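The Spec Sheet Is Not the Machine

By Edem Agbenyega
November 18, 2024

A contractor I know spent most of February waiting on a hydraulic breaker. The salesman had told him it would fit his carrier, and the brochure agreed. When it came off the truck, the pins were right and the flow was wrong, and the thing hit like a man knocking on a door he hoped wouldn't open. He was out 47 days of work by the time it got sorted. The dealer's position, which never changed, was that the attachment met its published specification.

I have been buying, renting and fixing compact equipment long enough to distrust the word "universal." I see it everywhere now. Hekwood sells a universal coupler. Ferkoten sells a universal hitch frame that doesn't take the Hekwood coupler without an adapter plate, and the adapter plate is sold by Ferkoten. Ask either company why and you will hear a lot about safety, some of it true. You won't hear much about the price of the plate.
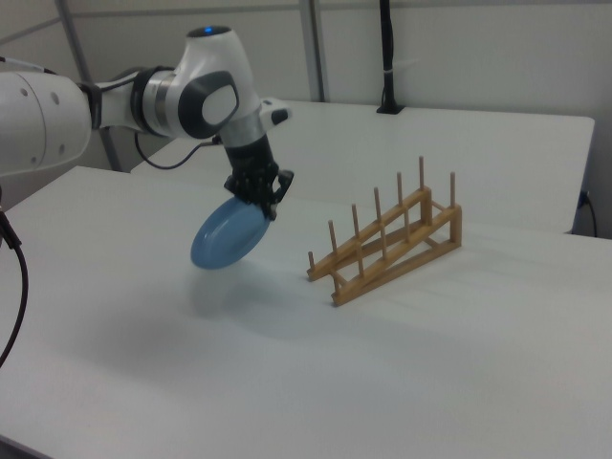 A robot arm holding a light blue plate beside a wooden dish rack.

My complaint is bigger than couplers. Over the years the trade has let the people who write the brochures decide what counts as a fact. Breakout force gets printed to the last pound. Then try to find out at what bucket angle it was measured, with what tooth, on what ground, with the engine how warm. I wrote to Qudah last winter and asked exactly that about their smallest trenching head. The reply thanked me for my interest and attached the brochure.

Dealers will say customers don't want that kind of detail. Maybe some don't. The customers I talk to would take one honest page about how a thing was tested over ten glossy ones about how tough it is. "Built for the toughest jobs" is a sentence with no information in it. Whose jobs? I dig in clay that turns to glue in spring and brick in August, and I have yet to see a brochure that mentions either.

Then there are the hours. Clergate advertises a service interval of 574 hours on its rotating grapple. That is a wonderfully exact number. I would love to know where it came from, and I would love it more if the warranty didn't ask for a dealer inspection every 90. Both figures are in the same packet, a few pages apart. One is there to sell you the grapple and the other is there to get out of paying for it.
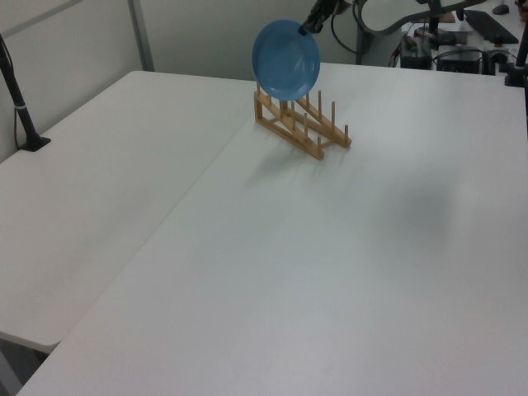 I'll be fair about one thing. Some of this is our own doing. Buyers shop on the headline figure, and a company that printed a modest one with a good explanation would probably lose the sale to a company that printed a big one with none. I've done it myself. I once picked a tilt bucket because it had two more degrees on paper, and I can't say I have ever used them.

Still, the answer I usually get, that the market will sort it out, doesn't move me. The market has had plenty of time. What it has sorted out so far is that a rental yard with 73 attachments needs a wall chart to remember which ones go on which machine, and that the chart is in pencil.

I don't want a new law, and I'm not holding my breath for a new standard, having watched the last couple come out with enough exceptions to drive a loader through. I would settle for test conditions printed next to test results, in the same size type. I would settle for "universal" being followed by a list of the machines it has been tried on. If the list is short, fine, print a short list.

Until then, my advice is dull. Measure your own pins. Put a flow meter on your own machine, because the number on the plate was true the day it left the factory and may not be now. Get the fit in writing, with your model and serial number on the same sheet as the attachment's. And if the salesman won't let you run it in real dirt for an afternoon before you sign, go and see one who will, even if he's two counties over and the coffee is worse.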